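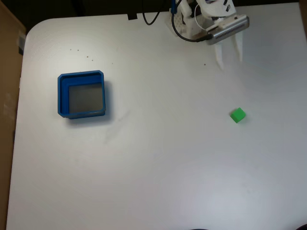 Matte white is an awkward surface to light evenly, and I have spent more evenings on that than on anything else to do with this table. The lamp is a Flevus panel, 2000 lumens by its own box, and it was meant to fix the problem in January. It moved the problem. The top still reads brighter toward the lower right and a shade grayer up by the rounded corner, and the square blue bin on the left sits closer to the gray half than I would like. A bin with a dark gray floor needs more light than the table does, so the gradient runs the wrong way for me.

The tabletop is a Furnex, bought without legs. I paid for matte because the gloss version throws the lamp straight back at you. Cleaning is the cost. A damp microfiber cloth works. Melamine sponge also works, but it polishes the finish in patches, and once a patch is polished it stays that way. I have one near the back edge from the first week. Pencil comes off with a white eraser. Ballpoint doesn't come off with anything I own.

On the bin: thick walls, open top, and a ledge inside. The ledge is useful in one respect, in that your eye gets a second edge to judge depth by. It is a nuisance in another. A small block dropped close to the wall can catch on the step and stay there at an angle. Drop toward the middle and the question doesn't come up. I considered a plain-walled bin from Barua and decided against it when I saw how thin the sides were. A light bin slides on this surface if you nudge it, and then every position you noted down is off.

For blocks I have settled on saturated colors only. I tried pale yellow and a light gray and gave up on both inside an hour. Against white you lose the top edge of a pale block first, then the near corner, and what remains is mostly shadow. Green has been the easiest to work with. The front and the side separate clearly into two tones, so the orientation can be judged without bending down.

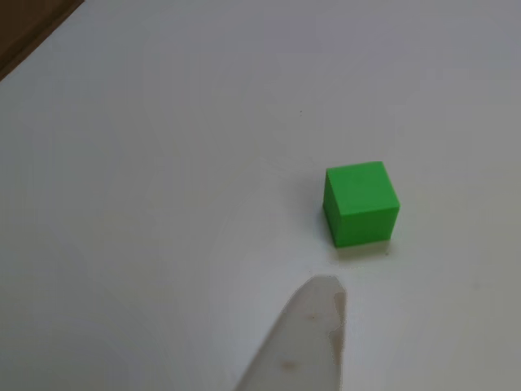 The green cube on the matte top. Note the tint it puts on the table.

That tint is something I hadn't allowed for. A strong color leaves a little of itself on a white surface, right at the base, where it mixes with the shadow. With a soft lamp the two blend and the bottom edge looks lower than it is. Raising the lamp 12 inches shortened the shadow and made the edge easier to place. It also made the inside of the bin darker, so I came halfway back down.

Next change is a second, weaker lamp on the left, aimed at the bin only. If that fails I will put a sheet of white paper on the bin floor and stop thinking about it.

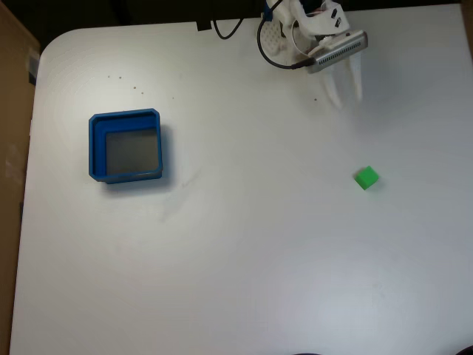
Rin Sekiguchi wrote back after reading a draft of this, arguing that a second lamp will give every block two shadows and that I should try the paper first, in a light gray so the bin floor doesn't end up brighter than the table. I have gray paper. The lamp is already ordered, so both will get tested, paper first.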